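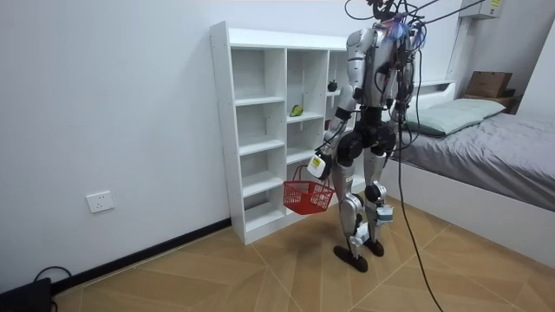
Can a robot do the housework yet?

A few single chores, under good conditions and with an engineer close by. A whole afternoon of housework, in a home it has never seen, is still too much for it.

This is the short version of what visitors heard in January at Lagman, a small company that tests walking robots for home and shop work. The company opened its rooms for one morning to people from care homes, small grocers and housing associations. The question on their lips was the same as every year: when can we have one?

Ayman Shboul, who leads the home tests at Lagman, did not want to give a date. He said that he had given dates before and was sorry about it afterwards.

"People see a machine that walks on two legs and they think the difficult part is finished," he told the group. "Walking was difficult, yes. But a person in the kitchen walks three steps and then does forty things with the hands. The hands are where we lose our time."

The company's work at present is about fetching and carrying. A robot is asked to take a shopping basket to a shelf, to pick up an item, to put it in the basket and to bring the basket to another place. For a child of six this is a game. For the machine it is a chain of small jobs, and each one can go wrong by itself. The basket swings when the robot walks. Its handles are thin and they move. A piece of fruit is soft and does not have the same shape as the piece next to it. The shelf board hides what is at the back.

In the last series of tests, which the company calls Cirkmont, the robots were given the full basket task 447 times. According to Mr Shboul, they finished it without help in some 70 per cent of the attempts. In the rest, a person had to step in, or the attempt was stopped for safety. The most common problem was the grip on the basket handle, followed by items that were pushed to the back of the shelf and could no longer be reached.

Several visitors found the number quite good. A woman who manages a grocery shop in Sornano did not agree. She said that if a new employee dropped or lost three baskets in every ten, she would not keep him until the end of the week. Mr Shboul answered that she was right, and that he would not put the machine in her shop either.

Time is the other weak point. A person does the same basket task in less than a minute. The robot needs 2 minutes on a good attempt, and more if it has to try the grip again. For a shop during opening hours this is too slow. For work at night, when the customers have gone home, it could matter less, and this is one reason why the shops are still interested. Filling shelves at four in the morning is a job for which it is hard to find people.

The home is a different case. There the speed is not so important, but the surroundings are much less tidy than in a shop. Beds stand close to shelves, carpets have edges, cables lie on the floor, and the owner moves the chair every day. Lagman tests in furnished rooms for this reason. A robot that works well in an empty hall can lose its way between a bed and a wall, and it was one of the first things the team had to learn.

Some chores are closer than others. Mr Shboul gave the visitors his own order. Carrying things from one room to another comes first, provided that there are no stairs. Picking up objects from the floor is next. Putting shopping away on open shelves is possible if the shelves are not too full. Folding clothes can be done with certain items, such as towels, but very slowly. Changing a bed, cleaning a bathroom and cooking a normal dinner are at the bottom of the list, and he does not expect them soon.

"A sheet is terrible," he said. "It has no shape until you give it one. I have trouble with it myself."

Not all firms in the field choose a machine with legs. Trolis, which also sent two people to the open morning, builds a low carrier on wheels with one arm. It can't climb a step, and it can't reach a high shelf, but it does not fall over and it is much simpler to repair. Its engineers believe that most homes and nearly all shops have flat floors, and that legs are an expensive answer to a small problem. The Lagman people see it differently. They say that houses were built for persons, with doors, handles and shelves at the height of persons, and that a machine of similar form will need fewer changes to the house. The discussion went on over the coffee and was not settled.

There was also the matter of safety. A grown robot of this type is heavy, and a fall near an older person would be serious. During the tests an engineer always has a stop button in the hand, and nobody else may come close while the robot is walking. The care home managers asked when this rule could be dropped. Mr Shboul said that for him this is the real question, more than the number of baskets. As long as someone must stand next to the machine with a button, it has not saved anyone any work.

About the price he was also careful. Lagman does not sell its robots to private homes and has no price list. What he could say is that the cost of the hardware is going down, while the cost of making it reliable is going up. The last part of the task, from fairly good to very good, takes most of the time and money. He would like to see 80 per cent in the next series, with the same shelves but with items that the robot has not met before.

The next tests will add a closed cupboard, so that the robot has to open a door with one hand while the other one holds the basket. The shop manager from Sornano has agreed to lend a set of her own shelves for it – with the condition that she may come and watch.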